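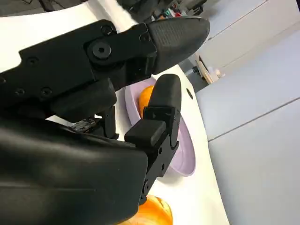 You could hire a teenager for that, was the first thing said aloud in the demonstration room at Drenisden, and the people near the back laughed harder than the company would have liked. The answer from the front was that teenagers get bored. So do audiences. We had been standing for 20 minutes by then, and the subject of the morning was still one orange and one lavender plate.

The open day had been advertised as a chance to see "general-purpose handling" from Pereyra, which makes grippers and the software that runs them, and Orness, which wants to put them in hospital kitchens and care homes. The invitation gave 5th August and promised live work on ordinary objects. I will give them this much: the objects were ordinary. I have an orange at home.

The hardware is less fancy than the brochure suggests. Two black fingers, flat plates with the screws left showing, a bit of circuit board visible down in the palm. One fingertip carries a pad with a fine raised grid on it, like the sole of a cheap sneaker, and the engineers are proud of that pad. Fruit is a hard case, they say, as it's round and slippery and no two pieces are the same. I believe them. I also watched the fingers come down beside the orange, stop, think it over, back off and come down again at a slightly different angle, and by the third approach I was rooting for it the way you root for a toddler with a spoon.

When it did close its grip, the lift was good. It was smooth and quick enough, and the fruit went up and stayed up. There was applause. Then the arm put the orange back on the plate, and a technician leaned over and moved it an inch to the left.

I asked about that inch. The reply was that the starting position was being "refreshed" so the next group would get a fair trial. I asked what would happen if it weren't refreshed. It would be fine, I was told. I asked if we could see that. We could, after lunch.

After lunch the software was being updated.

Pereyra's handout says the system was trained on 635 hours of recorded handling, most of it done by people steering the arm from a desk. That's a big number until you ask what it's a number of. Nobody at the Drenisden event could tell me how many of those hours were fruit, how many were failures, or whether any had been recorded outside a room set up for the purpose. One engineer, younger than the rest and plainly tired, said the recordings that go wrong are often the useful ones. It was the most interesting remark of the day, and a colleague from marketing arrived before I could get the rest of it.

The claims grow as you move away from the table. In the hallway, over coffee, Orness talks about a pilot in Reltthorpe, where a care home with 40 residents is due to take 2 arms in September. They will set out breakfast trays. Will they peel the orange? No, peeling is "on the roadmap." Will somebody stand next to them while they work? At first, yes. How long is at first? That depends on the site.

I have been to enough of these days to know the pattern – a narrow thing done fairly well, then a speech about everything else. The narrow thing deserves some credit. Picking up soft, round food with two stiff fingers and not bruising it took years of work, and the staff who did that work answered questions straight when they were allowed to. It's the speech I object to. A care home manager who sat through it would come away thinking she was buying a pair of hands. She would be getting a machine that can move a piece of fruit, under supervision, from a place it expects.

There's also the matter of who eats the orange. Breakfast at a home like the one in Reltthorpe is the part of the day when somebody notices that you haven't touched your toast, or that you're holding the cup oddly. I put this to Orness and was told that the arms will free up staff for exactly that kind of attention. Maybe so. I asked whether the staffing levels for the pilot had been written into the contract. They would get back to me on that.

I stayed for the last session, partly out of stubbornness. The update had finished. The fingers came down, closed and lifted, first try this time, and the room clapped again. The technician's hand was already halfway to the plate.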